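Limura Workshop
Gallery: Desktop Towers, Opened Up
Posted May 3, 2018

The Villalobos Street bench takes in desktop computers, mostly office towers that were replaced on a schedule and still have years left in them. Since last August 215 of them have gone through. Each one gets opened, stripped as far as it needs to be, fitted with parts, tested and boxed.

The notes on this page cover the middle of that job, when the side panel is off and the board is waiting for its processor and memory. Click any thumbnail for the large version. Older galleries are in the menu on the left.

Before opening

The power cord comes out first and the power button is held down for a few seconds. The tower is laid on its side with the removable panel facing up. Panel screws go in the left cup of the parts tray, drive screws in the right. They look alike, but the threads are different and the wrong one will chew up a drive bay.

Asset stickers from the previous owner come off with a plastic scraper and a little citrus cleaner. Regulatory labels stay on.

Dust

Most of it collects at the front intake and in the heatsink fins. Use short bursts from the air line and hold the fan still with a finger. A tower that lived on carpet can take three passes. One that sat on a desk usually needs one.

Drives

All drives are pulled and wiped on a separate machine, an old Unix box that does nothing else. Drives with reallocated sectors are recycled. The ones that pass go on the shelf with the date on a strip of tape.

Processor

Open the retention frame all the way and leave it standing until the new chip is seated. Line up the notches and lower the chip straight down by its edges. It should drop into place with no pressure at all. If it rocks, lift it out and look again before closing the lever. Keep fingers, sleeves and cables away from the contacts. A bent contact in the socket is the most common reason a good board ends up in the scrap bin, and we lost 7 boards that way in the first year.

Old thermal paste is cleaned off the heatsink with alcohol and a lint-free wipe. New paste goes on as one small dot in the center.

Memory

The board wants matched pairs. Most towers leave here with two 4 GB sticks. Open the latches, check the key against the notch, and press on both ends until the latches close. If the machine beeps and shows nothing on the screen, reseat the memory before trying anything else.

Cables

Fan leads get tucked along the edge of the chassis and held with a tie, clear of the blades. Check that the processor power plug is in as well as the large board connector. Leaving it out is easy to do with a crowded case.

Testing

A finished tower runs the Piveck burn-in disk for 3 hours. Temperatures are written on the job card. Anything that shuts down or throws a memory error goes back to the start of the line with a yellow tag.

Inside a tower

Desktop case open on its side, processor socket empty with the frame flipped up, and no memory in the slots yet.

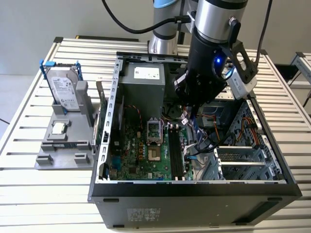
Job cards are kept in the blue binder by the door, newest at the front. The next gallery will cover laptops, starting with hinges and keyboards.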